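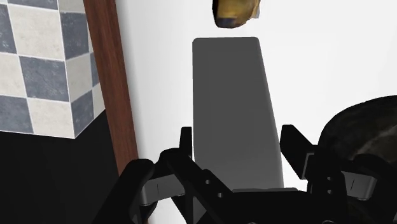 Aliyu Automation Group, Cell Simulation Desk

Review: Wuron Cell Setup Kit for tabletop pick cells
August 29, 2026

Wuron is a setup package for simulated arm cells. It loads the arm, gripper, table and loose parts, then steps the user through base placement, tool frame and jaw alignment. We used it to configure one cell: a white arm with a two-finger gripper, beside a white table with a wood edge.

Jaw alignment is the best part. The view from behind the fingers shows both gray pads with their thin dark marks, and a block standing between the open fingers is easy to judge for centering. We set the tool frame in 16 steps. The Nerkness plugin we used in April took longer and had no such view.

Base placement is weaker. The base stands on the floor next to the table, and the kit accepts a position from which the elbow cannot clear tall parts. We set the reach limit by hand. Test it with the tallest object in the cell, in our case a wooden crate on a low slatted base, and save the limit before adding small blocks.
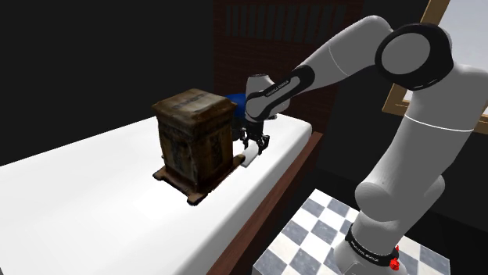 Upkeep and faults

Configuration files are plain text and survive updates. Error 287 (finger linkage out of range) came up twice and cleared after we reloaded the gripper model. Error 337 is listed in the manual without a remedy. Dark parts against dark panels are hard to tell apart at the default light level; raise it before checking the linkage.

The license costs $456 per seat. Brodlow format import is extra.

Rating: 4 out of 5 for gripper setup, 3 out of 5 for base setup. We have kept it on this cell and will recheck the tool frame after the next release.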